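Sellura Gripper Faults – Data Card

Maintained by Qianru Fang, Pornolcombe

Summary
Sellura holds 1,769 episodes recorded with hand-held grippers in October. This card covers a tracking fault affecting 60 of them: the marker pose was lost for more than 300 milliseconds during work with cloth.

Status
Affected episodes are flagged in the index and excluded from the default training split. The flag must not be removed before review – replay on a physical arm may produce sudden motion.

Views

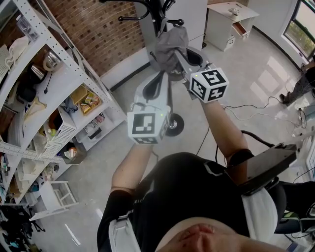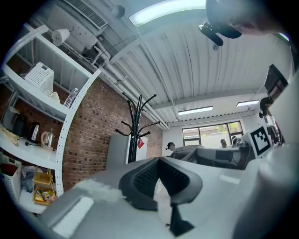 Hand-held grippers in use, head view first.

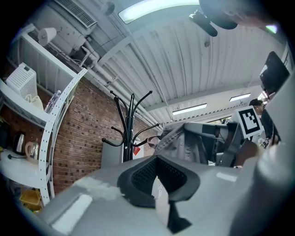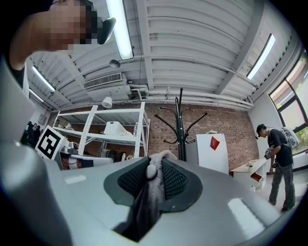 What should be done if a flagged episode has already been used for training?
Retrain from the default split, and do not run the earlier model on hardware.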